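Pirnbridge milled cardamom is sold to confectionery kitchens and small retailers. It is ground from whole green pods, husk removed, and passed through a fine screen before packing.

## Packing and storage

- Retail jar: 131 g net, foil seal under the lid
- Kitchen tub: 1330 g net, with inner bag
- Case: 9 tubs, one size per case

Store closed, away from heat and light. Reseal the inner bag after each use - aroma loss begins once the seal is broken.
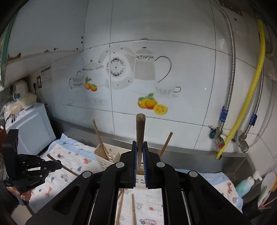
## Use in milk sweets and syrups

Add at the end of cooking, after the pan is off the heat. For syrups, stir the powder into a spoonful of warm syrup first, then return it to the batch. Dry powder added directly tends to clump. 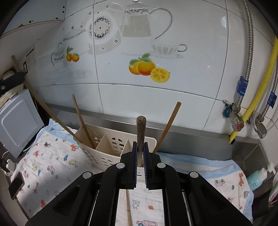
Semolina and carrot sweets take the powder with the final addition of ghee. Nut pastes need less, and the dose should be set by a trial batch. The grind is finer than our August 2020 stock, so existing recipes may need adjusting.

## Ordering

Item code 164. Tubs ship by the case only; jars may be mixed with other Pillai spices. Trade accounts: Zulmira Mendes, Drurnham office.

Page revised October 31, 2020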